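I got to Saranya Varghese's kitchen at 4 in the afternoon with a notebook and an empty stomach, which was the right way to do it. She has been writing down her grandmother's pickle recipes for two years, and she's up to 104 of them!

"My grandmother never measured a thing," she told me. "She'd say, put salt until it looks right. So I'd grab her hand and weigh whatever was in it -- she hated that."

The lime pickle takes the longest, and we talked about it for most of an hour (I have pages on lime peel alone, don't worry, I'll spare you).

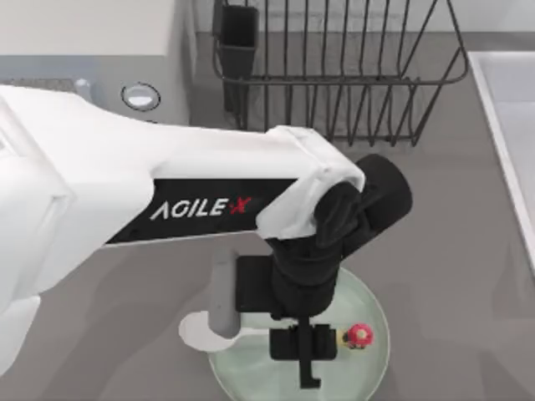
A gray countertop, with an AGILE X arm reaching over it.

I asked which recipe gave her the most trouble. "Green mango, easily. My aunt Usha makes it one way and my mother makes it another, and they both swear it's Grandma's. I wrote down both. Now they're both mad at me."

She learned the hard way about jars, too. One July she put up a whole batch without drying them properly, and every last one went moldy. "I cried over mangoes," she said, laughing. "Now the jars get washed at night and I don't touch them until morning. Not even to peek."
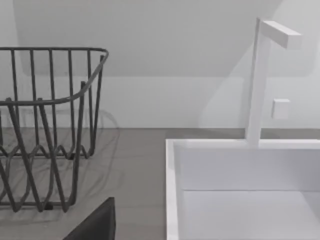
Dish rack on the left, sink on the right.

The collection is going to be a book, or maybe a binder with photocopies, depending on who in the family you ask. Her friend Darcy Gagnon is typing it up and keeps calling to find out what "a fistful" means.

"I tell him it depends on the fist," Saranya said, and then she sent me home with a jar of the lime and strict orders to leave it shut for another month.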